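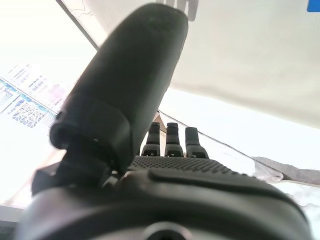
Home Gallery News Visit Contact

The shelf room at Hollinum, 6/18/20

Welcome to our gallery page. In April we started to sort the shelf room on the upper floor, and many people have asked me how it is going, so I write a little about it while the work continues. The room was used for storage since we moved from Brustosham, and it had become difficult to find anything in it. Marcus Castellanos made the plan for the shelves and I keep the list.

The list has now 261 entries. Of these, 199 have already their own place and a label, and the others are waiting on the long table until we agree where they belong. I prefer grey labels, Marcus prefers the coloured ones. For the moment we use both.

Kitchen things
Cups and bowls go on the low shelves, so that nobody must climb for them. The good plates from Wiriya are wrapped one by one in paper and stay in their cartons until spring.

Cloth and paper
Tea towels are folded in three and stacked with the fold to the front. We had ordered 1,000 paper bags by mistake, and they fill one cupboard completely. If your club can use some, please write to us.

Tools
Small tools are kept by the door. Please put them back in the same drawer, also when you need them again the next morning.

Still to do
The 2 cupboards behind the stairs are not sorted yet. Birdie Strickland has the key for them and will open them when she is back from her holiday. I will organise more notes for this page after that.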